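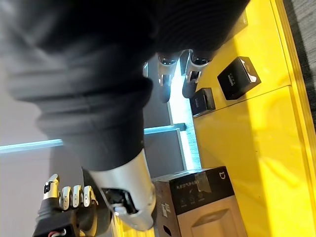 Will you take a parcel if the box has been opened? We get asked that most weeks, and the answer is yes. Haque has packed and sent on small goods from Birkau since the shop next door gave up its lease. We handle boxed electricals, phone accessories and anything else that fits on the packing counter — opened, sealed or missing its sleeve.

Goods are checked against the order at the counter, then put in an outer carton and taped. Last year we sent out 3449 parcels, about 1700 of them to Koturside. Cartons are used again where they are sound, so yours may arrive with another carrier's printing on it.

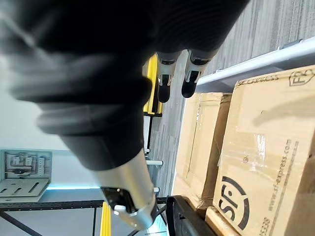 Please don't stack anything on the small ones, a customer in Vudbridge wrote on her order form, and we now put that on the packing sheet for everyone. Heavy cartons go at the bottom and fragile labels face out.

The counter is open from 8.30 in the morning, and until noon on Saturday. Collections are from the side door at number 87. Ring the bell and have your order number ready.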